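Open house, July – demo bench notes
Written up same evening, before I forget. Poonam, Ermanno, add yours underneath. 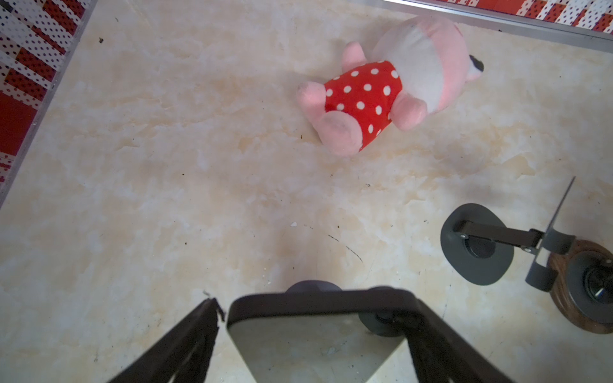 Doors at 10, first group in by quarter past. Nelley school group was bigger than they told us so Santino split them, half to the pick demo, half to the Iltalau slides. Worked ok. Slides too long for kids, cut next time.

Pick demo setup: gripper camera feed on the big screen, visitors choose what to grab, we run it. Same controller build as last week, no changes. Told Ermanno no changes. He changed the close speed anyway, 140 on the slider, and it was better, so leaving it there.

Objects. The plush pig was the favorite by a mile. Every group asked for the pig. Soft things are forgiving so it makes us look good, but the dress is a problem – fingers close on the fabric and the planner thinks it has the body. Grasp reads as good, lift goes up, pig slides out of the grip by the hem. Kids loved that part. Javiera says grab at the middle, across the dress, coming in from above. Tried it, much better. Going in by the head is hopeless, too round and too wide.

Also the polka dots. Segmentation splits the dress from the pink parts and calls it two objects. Then the red and white panels behind confuse it more when the pig is near the wall. Baltasar thinks the checks are whats doing it. I think its the dots. Need to test with plain card over the panels, same pig, same spot. Not done today, no time.

Ran out of time for the Birnar people too. They came at 2 and wanted cycle numbers, I had nothing printed. Promised them the log from run 2903, that's the clean one with 1000 grasps. Poonam to send, pls check the header first, the date field was garbage last time I looked.

Fault around lunch: arm stopped mid approach, force limit trip. Nothing in the way that I could find. Reset, rehomed, fine after. Seven minutes down, Santino talked the whole time about gear ratios, bless him. Log saved under faults, havent read it.

Questions people asked, for the FAQ sheet:
- does it know it's a pig (no)
- what happens if you put your hand in (it stops, and please dont)
- can it pick up an egg. Said probably. Lady from Ngô wants to see it. So now we need eggs.

To do
- sweep the demo floor, specks and bits on it, and teh depth map picks up some of that as noise
- wash the pig, one foot is grubby and so is the head
- plain card test, me and Baltasar
- read the fault log – Ermanno
- shorter slides
- put the close speed in the config file so it survives a reboot

Javiera has the sign-in sheet. Power off at the bench, arm parked, key back in the drawer.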